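How to store a faux fur throw for the summer

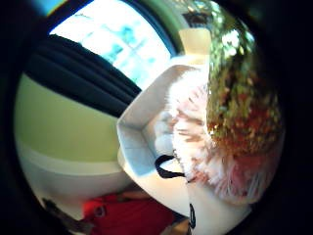

Most fluffy throws get spoiled in the cupboard, long before they wear out on the bed. They go away dusty, get squashed under a suitcase and come out flat in October. The method below takes 20 minutes of work, plus airing time, and I use it for throws, fluffy cushion covers and the collar off my winter coat.

What you need

A large paper carrier bag with rope handles
A soft brush (a baby's hairbrush will do)
An old cotton pillowcase
A luggage label and a pen

Step 1. Shake and air
Take the throw outside and shake it hard, holding it by two corners. Hang it over a line or an airer for an hour or two, out of direct sun. Pale colours can yellow if they are left in strong light. Sunday morning suits me as the line is free.

Step 2. Brush
Lay it flat and brush in short strokes, the way the pile runs. Hold the backing with your other hand so it doesn't drag. For a double throw allow 15 minutes. Any matted bits should be teased apart with your fingers first.

Step 3. Check that it is dry
Feel the backing as well as the pile. If it is cool to the touch, leave it out longer. A damp throw will smell by June.

Step 4. Roll
Fold it in half once, pile side in, and roll it up without pulling tight. Don't use a vacuum bag. I put my Desemmont throw in one two years ago and the pile has never come back properly.

Step 5. Bag it
Put the roll in the pillowcase, then stand it upright in the paper bag. Leave the top open or fold it over once. Check the bottom of the bag before you lift it by the handles, and slip in a piece of card if it feels thin.

Step 6. Label and put away
Write what it is and the month on the label and tie it to a handle. Keep the bag on a shelf or the wardrobe floor, away from outside walls, with nothing on top.

Getting it out again
Shake it, hang it overnight and brush once more. If the pile still lies flat, hang it in the bathroom while someone has a shower, then let it dry fully before it goes on the bed.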